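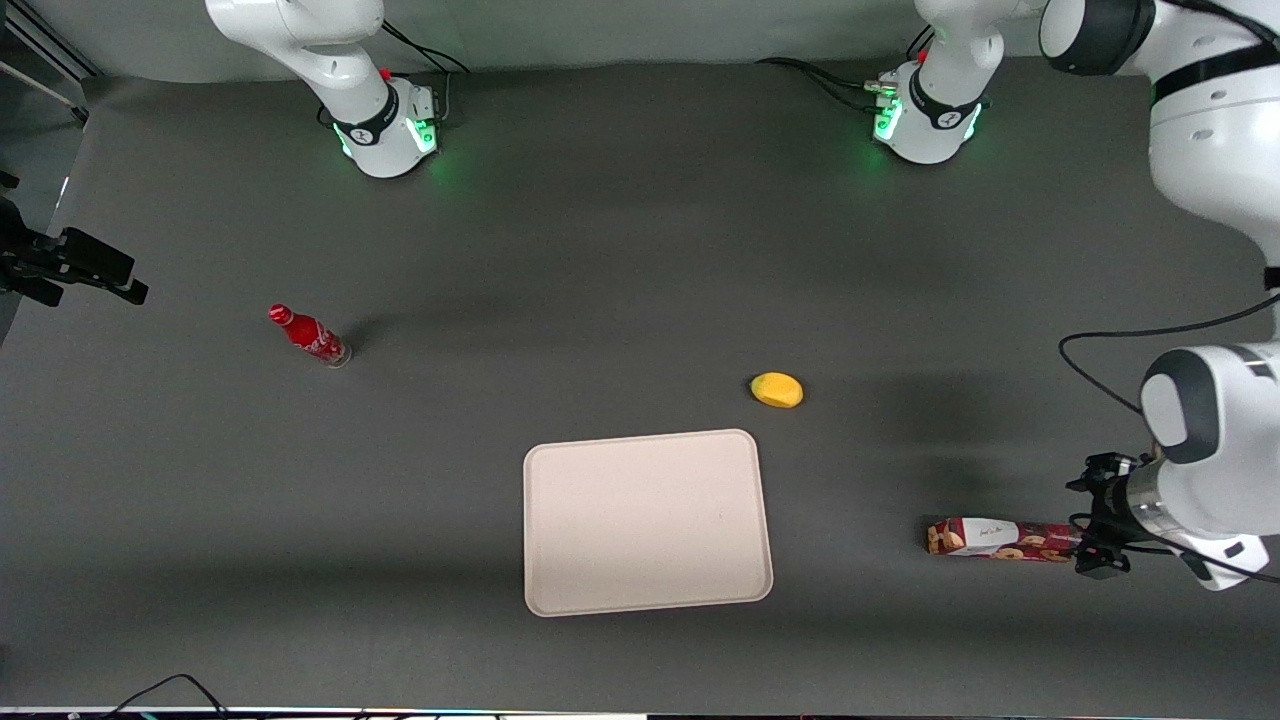 Foire aux questions – Cellule bimanuelle Batolier

Cette page rassemble les questions adressées le plus souvent au service commercial de Rerstead par les laboratoires, les écoles d'ingénieurs et les ateliers de conditionnement. Elle est mise à jour à chaque révision du catalogue.

Que comprend la cellule ?
La cellule est livrée avec deux bras robotisés blancs, leurs pinces, le plateau de travail gris et le logiciel de pilotage Ursu. Les objets à manipuler ne sont pas fournis.

Quels objets peut-on utiliser pour les premiers essais ?
Il est recommandé de commencer par des articles courants de formes différentes : un petit flacon couché, un objet ovale de la taille d'un citron, une boîte de biscuits posée à plat, un plateau peu profond servant de zone de dépose. Les contenants en verre sont déconseillés pendant la phase de réglage.

Les deux bras peuvent-ils travailler séparément ?
Oui. Un bras peut être affecté à une tâche de saisie pendant que l'autre demeure en position d'attente. La convention de dénomination retenue dans Ursu est celle du robot : le bras droit se trouve donc à gauche pour un opérateur placé face à la cellule.

Quelle est la durée de l'installation ?
La mise en service sur site requiert une journée. Le client prévoit une table stable, fixée au sol, ainsi qu'un dégagement de 60 cm autour du plateau.

Peut-on louer la cellule avant achat ?
Une formule d'évaluation est proposée au tarif de 736 euros hors taxes par semaine. La formation initiale de deux opérateurs, facturée 2265 euros hors taxes, reste facultative – elle est toutefois exigée pour l'extension de garantie.

Qui assure la maintenance ?
Les interventions sont confiées à la société Gesbridge, qui tient un stock de pinces et de câbles de rechange. Les demandes sont à déposer depuis l'espace client, avec le numéro de série de chaque bras.

La cellule est-elle disponible en août ?
Les livraisons sont suspendues durant ce mois. L'assistance à distance est maintenue.

À qui s'adresser pour un devis ?
Tumelo Visser, responsable des offres Batolier, reçoit les demandes au moyen du formulaire de contact.

Dernière mise à jour : 2 avril 2026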